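Sosero play and build program
Progress report to the Koutsoukos fund
August 9, 2022

Hi Eirini,

You asked for something a bit fuller than the two-paragraph email I sent in spring, so get yourself a coffee. I've gone through the headings on your form more or less in order, except that I put money near the end, where I usually lose steam, so if anything is missing from it just call me.

Where we are overall

Good place, I think! The idea you funded was simple enough: long bar-shaped building pieces in a couple of colors, sturdy enough for a whole classroom to share, stored in bins and sent out to schools in sets. We said we'd have 195 sets ready to go out by the end of the grant. As of this week 113 are finished and checked, and the rest are in various stages of being cut, painted or waiting for somebody to find the right box. I was hoping to be a little further along. We lost most of June to the paint problem (more on that below) and I'd rather tell you so now than have you work it out from the numbers.

We have 11 schools signed up, and 5 of them already have sets in the building. The other six get theirs in September, once the teachers are back and there's somebody to sign for a delivery. I tried dropping one off in July and spent a very warm half hour in a parking lot.

The pieces

We settled on two colors, a dark green and a brick red. If you remember, the proposal had four. The yellow looked great on paper and looked dirty after a week of hands, and the blue was so close to the green under classroom lights that kids kept mixing them up. Two colors turned out to be plenty. The teachers can say "start with a red" and off everybody goes, and you can make a decent pattern by alternating them end to end.

The length question took longer. We had one camp (me) who wanted every bar the same, because it makes packing easy and a lost piece is simple to replace. The other camp was every single teacher we talked to, who wanted some longer ones so you could span a gap or compare sizes. They won. I've come around to it, mostly because I watched a second-grader lay a long one across two short ones and spend ten minutes sliding things under it.

Paint, then. The first batch from Telport went on beautifully and chipped at the corners almost right away. We sent it back, waited, argued a little, and got a different finish in the last week of June. The replacement has been through two summer camps and I'm happy with it. The green hides scuffs better than the red does, but the red is easier to touch up, so it evens out.

The bins

I know this sounds like a strange thing to spend a whole section on, but the bin is the part the teachers talk to me about most. Our first ones were soft-sided bags, and pieces ended up wedged in the corners or poking through the seams. We tried lidded tubs from Gukier after that. Those were fine for carrying but too deep, so the kids at the back of the group had to practically climb in to get the last few pieces.

For our own sorting and checking we've gone with a big gray metal bin on the floor. You can tip a whole set in, spread it out with your hands and see every piece without digging. It's loud - really loud, if you pour too fast - and it's not going anywhere near a classroom for that reason, but as a working bin I wouldn't swap it. It also made me rethink the shape of the ones we send out. The new classroom bins are going to be wide and shallow, with a cloth liner to take the clatter out.

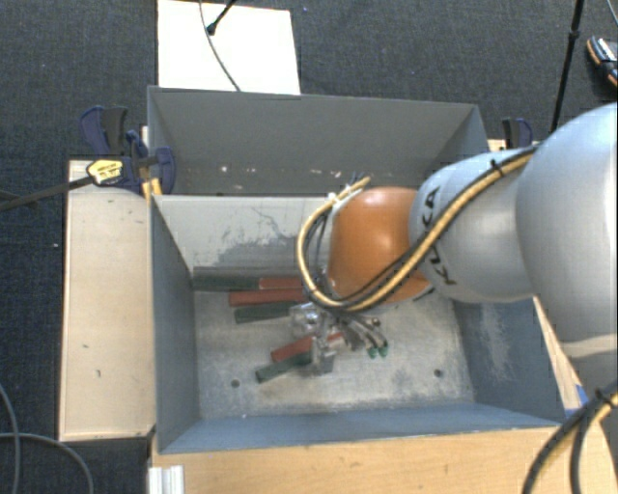
What the teachers are telling us

We did short phone calls with all five schools that have their sets. I'd planned a proper survey and then got real about how many people fill in surveys in the last week of school. The calls were better anyway, since people will tell you things while they're stacking chairs that they'd never type into a box.

The sets get used more than we expected at the start of the day, when kids are trickling in and need something to do with their hands. They get used less than we expected in math lessons. A couple of the teachers said they'd like to use them there but didn't have a quick activity ready, so I've started writing some cards. So far I have cards for patterns, for comparing lengths, and one for making a straight line from one side of the rug to the other, which sounds dull and was the biggest hit of the camp season.

Cleanup was the main complaint. Everybody likes tipping the pieces out and not everybody likes putting them back, and the pieces don't nest, so a set that's been thrown in any old way takes up a lot more room than one that's been laid flat. We're going to print a little picture of a packed set inside each lid. One teacher has her class race to put away all the greens first and then all the reds, and I'm stealing that for the cards.

Money

Nothing alarming. The paint redo ate into the materials line, though Telport covered the second batch and we only paid for the return freight. The cloth liners are new and weren't in the original budget. I'd like to move what's left in the printing line over to cover them, since the activity cards can be done on our own printer on heavy paper. If that needs a form from me, send it over and I'll get it back to you the same day.

Storage is still free, thanks to the landlord, and I'm keeping very quiet about how much floor we've taken over.

What's next

Between now and your next check-in I want to get the remaining sets painted, finish the cards, and have the first wide bins in hand so I can try one out with a real class before ordering the lot. The six new schools get their deliveries in September. I'd like to visit each of them myself for at least a morning, partly to show the teachers how the set packs and partly because it's the best bit of the job.

One thing I'd love your opinion on is spare pieces. Right now we send each set out with a few extras of each color, but a couple of schools have asked if they could get a bag of longs on their own. It would be easy to do and I'm tempted to just say yes, but I don't want to wander off from what you agreed to pay for. Let me know what you think, or come by and dig through the bin with me sometime!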